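How to run a swap table for snacks and small groceries at work

A swap table is a shared surface where people leave food they won't eat and take food they will. It costs next to nothing to run and takes up very little of anyone's week once it is going. The method below is the one we use in the shared offices at Abdella, and it has been copied with small changes by the people upstairs at Pukier. It should work in any building with a kitchen or a break area.

What you need

A table or a clear length of worktop
A shallow tray or box lid
A roll of plain stickers and a pen
One sheet of paper for the rules
A bin within reach

You don't need a fridge. In fact it is much easier if you leave chilled food out of it altogether, and everything below assumes that you have.

Step 1: Pick the spot

Put the table where people already walk past. A corner of the kitchen is the obvious choice, but a kitchen worktop fills up with mugs and post, and the swap items get mixed in with somebody's lunch. We moved ours out to the open area by the windows in November and it was used far more.

Keep it away from radiators and direct sun. Chocolate goes soft and then sets again with a white bloom on it, and although it is still fine to eat, people leave it. Keep it away from the bin store and any cleaning cupboard too, as dry food picks up smells through thin packaging.

A wipeable top is best. If yours is bare wood, lay a tray on it.

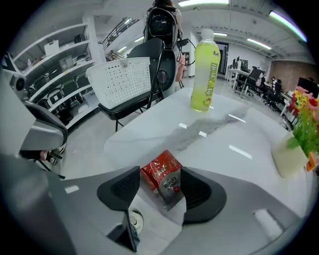
Step 2: Write the rules

Keep them to one sheet and tape it down flat. Ours says:

Sealed packets, tins, cartons and bottles only.
Nothing that needs to be kept cold.
Nothing home-made.
The label with the ingredients must be on it or attached to it.
Put a sticker on it with the day you left it.
Take what you like. You don't have to leave something first.

The last one matters more than it seems to. Our first sheet said one in, one out, and people would stand there working out whether a tin of soup was a fair trade for a cereal bar. Some gave up and walked off. Once we dropped that line the table emptied and filled at much the same rate as before, with less fuss.

If you take an item out of a multipack, check whether the single packet carries its own ingredients list. Often it doesn't. Cut the panel off the outer box and leave it in the tray, or photograph it and print it out.

Step 3: Deal with dates

There are two kinds of date on packaged food and you need to treat them differently.

A use-by date is about safety. Anything past its use-by date goes in the bin, even if it looks and smells perfectly good. As most food with a use-by date is also chilled, you should see very few of these.

A best-before date is about quality. Crisps may be a bit stale and biscuits a bit soft, but they can be left out after the date if the packet is sound. Put a ring round the date in pen so that nobody is caught out. We allow two weeks past best before and then clear the item away. You might pick a longer period for tins and dried pasta.

Be stricter with packaging than with dates. Throw out blown tins, tins with a dent on the seam, anything with a broken seal, and cartons that have swollen.

Step 4: Allergens

This is the part to get right. Never split packets open and never tip sweets or nuts into a bowl, however nice it looks. Once food is loose, the label has gone and so has any chance of a person with an allergy checking it.

If you know that a colleague has a severe nut allergy, ask them how they would like it handled before you set up. One person may be happy with sealed packets on a separate tray. Another may want nuts kept off the table completely, and in that case add it to the sheet. Don't name them on it.

Imported snacks are popular on our table, as people bring them back from holidays. If the label isn't in English, the person leaving it should write the main allergens on a sticker. If they can't read the label either, it is better taken home.

Step 5: Set up the table

Divide the space into four areas. Tape lines are enough, or just four sheets of coloured paper:

Sweet
Savoury
Drinks
Store cupboard (tins, pasta, rice, tea, stock cubes)

Stand drinks at the back. They are the heaviest things on the table and the easiest to see over smaller packets. Lay small packets flat in the tray at the front, with the names facing up. Tins can be stacked two high and no higher.

Leave some gaps. A table packed to the edges looks like a storage problem and people stop looking at it. If you have more than you can lay out, keep the rest in a box underneath and top up as things go.

Step 6: Tell people

Send one short message on the morning you open. Say where it is, what can be left and who to ask. Kalkidan Assefa wrote ours and it was four lines long:

"There is now a swap table by the windows on the first floor. Bring sealed food you don't want, take food you do. Nothing chilled or home-made, please. Questions to me."

Start with at least a dozen items on the table, because a bare table puts people off. Ask a few colleagues beforehand to clear out their desk drawers. Most drawers hold something: herbal tea from a gift set, soup sachets, a bar in a flavour that was a mistake.

Step 7: Check it

One person should look over the table twice a week. It is a five-minute job. Take off anything past your limit, bin damaged items, wipe the surface, and face the labels upwards again. Write initials on the rules sheet so that the next person knows it has been done.

Swap the job round each month. It is light work but it gets dull, and if the same person always does it the table will stop when they go on leave. At Hernance that is exactly what happened. The table sat untouched for most of a summer and was then cleared away by the cleaners.
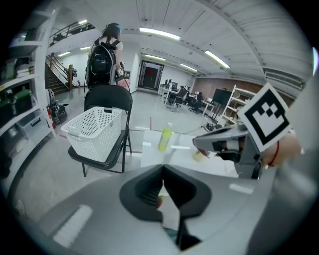
What should I do with things that never get taken?

Give them a fortnight, then move them on. Sealed food with plenty of date left can go to a food bank collection point, and many supermarkets have one by the tills. Check what the food bank is asking for first, as they may have all the pasta they can store. Anything out of date should be emptied into food waste and the packaging recycled where your bins allow it.

Keeping a simple record

You can run a swap table with no records at all. If your manager wants to know whether it is worth the space, tally what leaves it for one month and stop there. We counted 75 items in ours, mostly sweet things and tea. That was enough to settle the question, and we haven't counted since.

A tally sheet only needs the four headings from Step 5. Whoever does the check compares the table with the last visit and marks down what has gone. It won't be exact.

Common problems

The table is all herbal tea. This is normal. Limit each kind to one box on show and keep spares underneath.

One person takes everything. Leave it for a while before you say anything. They may be having a hard month, and the food is being eaten, which was the point of the table. If others raise it, put things out in smaller batches through the day.

People leave half-finished packets. Move them to the kitchen with a note saying "Help yourself", or bin them if they have been open for long. Mention the sealed rule in your next message without pointing at anyone.

Leftovers from meetings turn up. Sandwiches and cut fruit should not go on the table. Put a separate line on the sheet if it keeps happening. The events staff at Dadent have a time written on theirs: anything fresh goes in the kitchen and is thrown out at 4 pm.

Mice. Clear the table overnight into a plastic box with a clip lid for as long as the problem lasts, and tell building management the same day. Sealed packets are no barrier to a mouse.

The table gets borrowed for other things. It will. Keep everything on trays that can be lifted off in one go and put back afterwards, and write the table's name on the underside of each tray so they find their way home.

Stickers fall off. Cheap ones curl on plastic bottles and shiny wrappers. Use freezer labels, or write straight on the packet with a permanent marker, avoiding the ingredients and the date.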